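Kids' Corner | Robots and Machines | Ages 8 to 11

What does a robot need before its first day of work?

When you start school you need a bag, a lunch box and probably a hat with your name in it. A robot needs a shopping list too! The people at Kelemen, a small workshop in Brultville, sat down in March with a big pot of tea and wrote theirs. They had 2,522 dollars to spend on everything except the robots themselves, so they had to choose carefully.
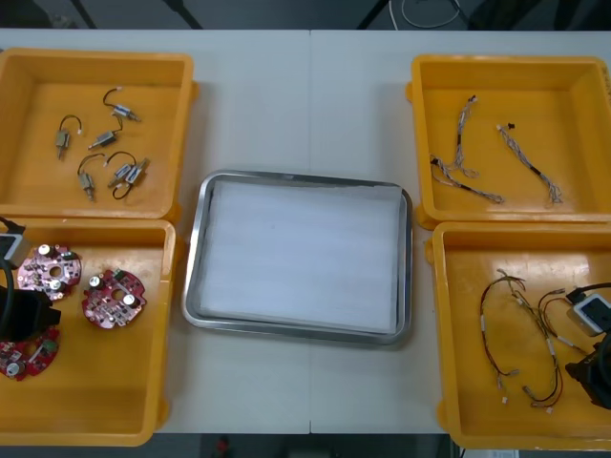
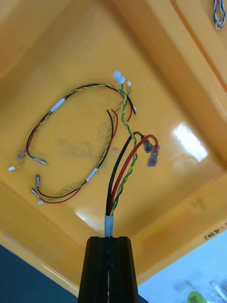
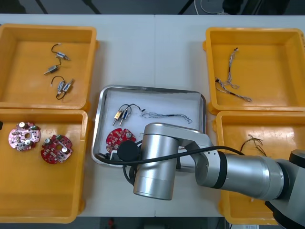
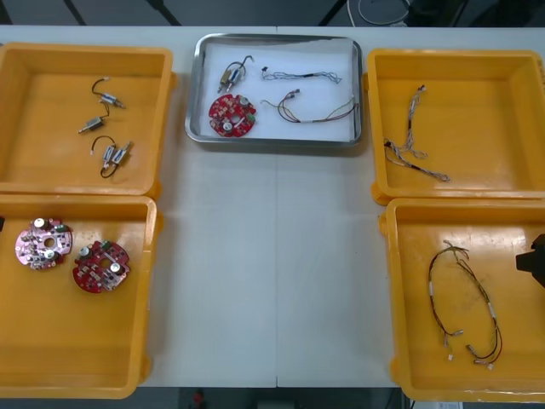 Yellow bins for the small parts, with wires in every picture.

The table came to 505 dollars and the bins and steel tray to 287. You might think the bins are the boring bit, but a robot does much better when each kind of part has its own home (just like your socks and your pencils). Then came the parts to practise on: little motors, round red circuit boards and bundles of coloured wire.

They kept some money aside for spares as well, as parts do wear out with lots of handling. What would you put on your robot's list?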